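Project Report: Getting the Echo Out of the Rulen Building Study Room
Intro to Building Acoustics, final project write-up
October 3, 2025

Why I picked this

I do most of my homework in the ground floor study room at Rulen, and for my whole first year I thought I was just bad at concentrating in there. Then one afternoon in May a person across the room unwrapped a granola bar and I heard it like they were sitting on my shoulder. That was when I started wondering about the room itself (and yes, I also started wondering how long I could get away with calling this homework).

The assignment was to find a real space, measure something about how it sounds, change one thing, and measure again. A lot of people in my section picked stairwells because stairwells are dramatic. I wanted a place where somebody might be glad about the change at the end, and the study room was right there.

What I was trying to find out

The main question was how long sound hangs around in the room after you stop making it. The textbook word for this is reverberation time, and the usual version is RT60, the time it takes for the sound to drop by 60 decibels. A long RT60 is lovely if you sing in a choir. It's pretty awful if you're trying to read organic chemistry next to a group project.

My second question was whether cheap, soft stuff on the walls would make a difference you could measure, or whether it would only make the room look more serious. I'd seen so many videos of people gluing thin foam to their bedroom walls and declaring victory, and I was suspicious!

The room

It's a plain rectangle with a volume of 243 cubic meters. Hard floor, painted walls, hard ceiling, a row of windows down one of the long sides. The tables and chairs are all hard too. The only soft things in there are the students and one sad couch by the door. I went in expecting bad numbers, and I got them.

How I did the measurements

I borrowed a measurement microphone from the Goodwin lab and used balloons as my sound source. A popped balloon is short, loud and costs almost nothing, and it puts out enough energy in the middle frequencies for what I needed. It isn't great in the low end, so I'm not going to make any claims about bass in this report. I bought a pack at Lando, the discount place past the bus loop, and tried to blow every one up to the same size against a cardboard cutout. I got better at this with practice. My early balloons were kind of embarrassing and I left them out of the results.

I popped 17 balloons before the treatment and 17 after, moving between the same marked spots with the microphone on a stand at seated ear height. The room was closed both times, with the windows shut and only me inside. I wore earplugs. Please wear earplugs.

Then I ran the recordings through the analysis program we used in class. It filters each pop into bands and fits a line to the decay. You almost never get a clean 60 decibel drop in a real building with a ventilation fan going, so I used the first 20 decibels of usable decay and extended it. That version is called T20, and it's what all my numbers are.

The before numbers

In the 500 Hz band the average came out to 1.9 seconds, and at 1000 Hz it was 1.8. For comparison, our course handout suggests staying under 0.8 for a room where people need to talk or read. So the study room was more than double what it should be, and I felt very validated about the granola bar.

Picking a material

I had a budget of 127 dollars from the course fund, and I spent way too long on this part. Thin foam was the cheapest but it mostly works on high frequencies, and my problem was in the middle. Mineral wool boards did a lot better on paper. I ended up with a small stack of mineral wool from the Jesance surplus shelf, each piece 600 millimeters wide, and wrapped them in fabric myself. The wrapping was the slowest part of the whole project. If you pull too hard on one side the weave goes crooked, and you don't notice until it's up on the wall and you're across the room with your sandwich.

I also learned that you can't paint over fabric panels with regular wall paint, at least if you want them to keep working. The paint seals the surface and the sound bounces right off again.

Color was a bigger discussion than I expected. I asked the building office and they wanted everything to stay light, so I stuck with pale grays.

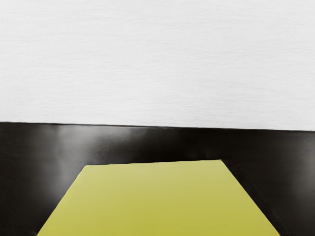
Putting the panels up

The panels hang on metal clips, so there's no glue and they can come down again. I put most of them on the long wall opposite the windows, and the rest on the short wall at the back. Putting them across from the windows was meant to break up the flutter echo, that zippy sound you get when you clap between two hard parallel walls. I left a small air gap behind each one -- the gap helps them soak up a bit more of the lower-middle range without buying thicker boards.

The after numbers

At 500 Hz the average dropped to 1.3 seconds, and at 1000 Hz it went down to 1.1. That's a real improvement and I could hear it on the very first pop. It's still over the 0.8 target, though. My calculation using the Sabine formula had predicted 1.2 at 500 Hz, so I landed a little worse than the math. My best guess is that the formula assumes sound is spread evenly through the room, and with my panels bunched up on two walls it wasn't.

What I'd change

I'd save some money on fabric and put it toward boards for the ceiling, where there's a huge bare area and nobody leans a backpack on it. I'd also measure with people in the room, since that's how it gets used, although I'd need a sound source that doesn't make everyone jump. A sweep through a loudspeaker would work and would give me usable low-frequency data too.

The panels are staying up through the end of the term. I've been back most evenings, and I can still hear snack wrappers from the next table, but the far side of the room has gone pretty quiet.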